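Workshop notebook, Miststead bench
November, entry started 9:40 a.m.

Lid job, continued from the last page. Washed the glass lids from the kitchen shelf and went through them at the bench. The complaint was the same as before: knobs working loose, rims holding grease, and no way to tell which lid goes with which pan once they are all in the drawer.

Cleaned them in the big sink with dish soap and a soft brush. No scouring pads this time. The last round left fine scratches on the polished parts and they show up badly under the bench light. Rinsed, then dried with the flat cotton cloths from the Zernon box. Paper towel leaves lint under the knob collar and it takes longer to pick out than to wash the lid in the first place.

Order of work that went best:

Knob off first if it will come off by hand. If not, leave it on and clean around it.
Soap and brush on both faces.
Toothpick around the collar and around any small holes.
Rinse, shake, cloth dry, then stand on edge in the rack.

The rack holds 7 at a time if the big ones go at the ends. With the big ones in the middle they lean on their neighbors and chip. Moved two felt strips from the old rack to the new one and ordered more from Poon. They sell it by the strip, 66 cents each, so got a few extra for the drawer runners.

Screws. The ones that came with the spare knobs are too long for the thin lids. They bottom out before the knob is snug, so it spins. Put a fiber washer under the head and that fixed it on the first two. The third still turned a little, so it got a second washer. Don't use the rubber washers from the Ulleck assortment here. They squeeze out sideways when the screw is tightened and look terrible, and I don't trust them over a hot pan.

Tighten by hand, then a quarter turn with the stubby driver. Stop there. If it still moves, add a washer.

11:15. Break, then back to the polished ones. These are slower. Any fingerprint on the mirror finish shows, and wiping it with a damp cloth only spreads it around. Dry cloth, small circles, from the middle out. A drop of vinegar in warm water took off the water spots on the worst one, but it has to be rinsed right away and dried or the spots come back in a new pattern.

It is hard to judge the polished metal while standing over it, with everything on the bench reflected back. I kept going after a brown smear on one that was only the reflection of the parts tray. Moved the tray and went on. Better to tilt the piece toward the window and look along the surface.

Gold-colored buttons get the soft cloth and nothing else. The brushed finish picks up shiny patches if it is rubbed with anything gritty, and they don't come out. Same rule for the silver collars, though those are more forgiving. 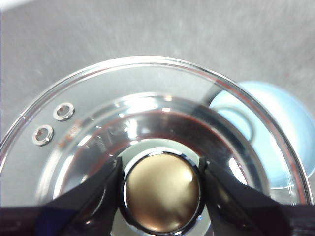
Small metal-ringed holes want a pass with the toothpick on both sides. Soap dries inside them and leaves a white crust. Blow through each one after rinsing, or use the bulb from the drawer. Don't push wire through. It can lift the ring, and a lifted ring is a nuisance to seat again.

Labels: tried a wax pencil on the glass near the rim. It reads well and wipes off with a dry cloth, so fine for sorting and no good for keeping. Paper tags on string for anything waiting on parts.

To do:
Felt strips onto the drawer runners when the Poon order gets in.
Find shorter screws, or cut down the long ones and dress the ends with a file.
Replace the bench cloth. It has grit in one corner and I keep forgetting which.
Ask kitchen whether they want the spare knobs back or kept here.

Stopped at 12:30. Rack is on the shelf over the sink, driver and washers are in the top drawer.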